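**Asger Riis** · 7 Apr 2023

1/ Sock drying, continued. The tumble dryer in the Plilville flat is gone, so everything small now goes on a clip hanger. Notes on the method, for the people who asked after the October thread.

2/ The hanger is cream plastic with a straight bottom bar. Loops are molded into the bar and a metal clip hangs from each one in use. Six clips, three per side, and a gap in the middle. Six socks per load.

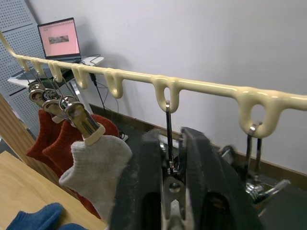

Clip end of the hanger. Red pair behind, gray in front.

3/ Clip at the cuff, toe down. Ribbing takes a clip mark better than the foot does, and the mark is gone after one wear. Clip at the toe and the cuff stretches under the weight of the water.

4/ Sort flat before hanging. I lay the load on the table in one row, pairs together, openings toward the back. Blue, gray, red. It takes under a minute and any odd sock shows up before it is on the hanger.

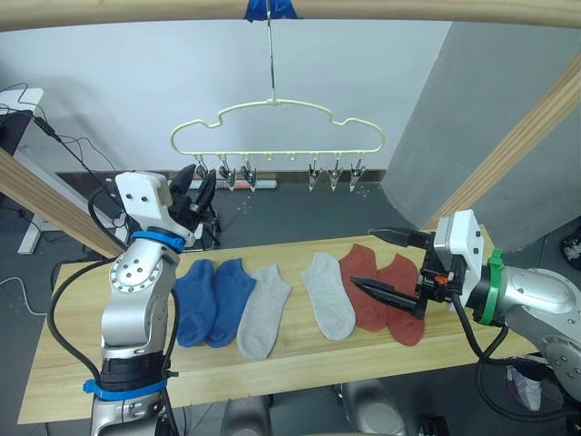 **Rotich:** Why bother pairing before they're dry? I hang mine in whatever order they come out of the drum and pair them when I fold. Same number of moves.

5/ Same number of moves, yes. The pairing has to happen at one end or the other. I prefer it at the wet end, where I am already handling each sock once. Coming off, they go straight from clip to drawer.

6/ Loading order matters more. The hanger pivots on a single hook, so three socks on one side and none on the other will tilt it, and the clips slide toward the low end. Alternate sides. Heavy knits go on first.
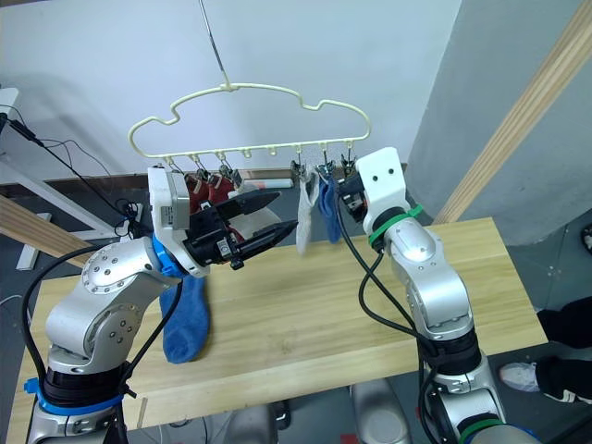
7/ Spacing: leave the two middle loops empty. I tried a seventh and an eighth sock there last winter and the inner ones were still damp at the toe the next morning. The outer ones were fine.

8/ Replacement clips: the hardware counter at Dretgate sells them loose. Check the spring before buying. A weak one holds a dry sock and drops a wet one.

9/ Wool is a separate problem. I dry it flat on a towel and it never goes near the clips. Thread on that once I have finished the Burkach blanket.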